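Nahuel Farías
March 2019

OK I finally finished reading the old Parsons street directory and I have so much to share. Thread on how our streets got their names!! 1/

First thing: the 1,552 entries are in the order the streets were paved. So you can't look anything up, but you can watch the town grow page by page. I loved this. 2/

The oldest one is Tannery Lane, and there was no tannery on it. The tannery was two streets over, on what's now Church Street (the church came later and got the name). 3/

Then there's a whole run of trees. Elm, Ash, Linden, Alder, Alder Court, Little Alder. I walked all of them on Saturday and found one elm. It's a beauty though, go see it, it's behind the post office. 4/

My favorite page is the one with the Lendoneo streets. Lendoneo was a farm, and when the family sold the land they got to name every road on it, so they used their horses. Duchess Road! Pepper Road! Old Sam Way! People live on Old Sam Way and get mail there!! 5/

839 of the names have a note in the margin saying who suggested it. Mostly it's just a last name, but next to Quarrel Street somebody wrote "both of them" and I would give anything to know more. 6/

A few people asked about Zeslow Avenue. The book spells it Zeslow, the sign at the north end says Zeslaw, and the bus stop has it with two Ls. I'm going with the book until someone shows me something older. 7/

Names that are gone now: Ferry Steps, Candle Row, Upper Nothing. Upper Nothing ran uphill from Nothing Street, which also isn't there anymore. If your grandparents ever lived on either one PLEASE message me. 8/

Next up is the bridges, probably in June. There's a smaller book for those, more than 100 pages, and the handwriting is rough, so be patient with me :) 9/9

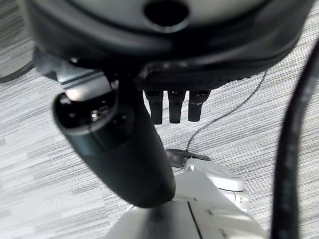

2 min read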